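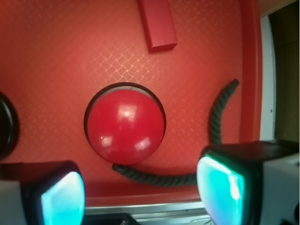 Vomport begins field study of rapid test for Lyme disease

Vomport said in May that it has started a field study of Cirnum, a blood test meant to detect Lyme disease in the first weeks after a tick bite. Current antibody tests often miss infections at that stage.

The study will enroll 300 adults at 3 clinics. All will have had a rash or fever after a known or suspected bite. Each will give a blood sample at the first visit and another one month later. Karppinen, a contract laboratory, will run the standard two-step test on the same samples without seeing the Cirnum results.

An earlier bench study used around 1000 stored samples. It did not include patients seen within a week of a bite.

Cirnum is for research use only and has not been cleared for sale. Results will be posted on the company website after the last follow-up visit.

About Vomport
Vomport develops blood tests for infections carried by ticks and mosquitoes. It is owned by Drorkarau and employs 100 people.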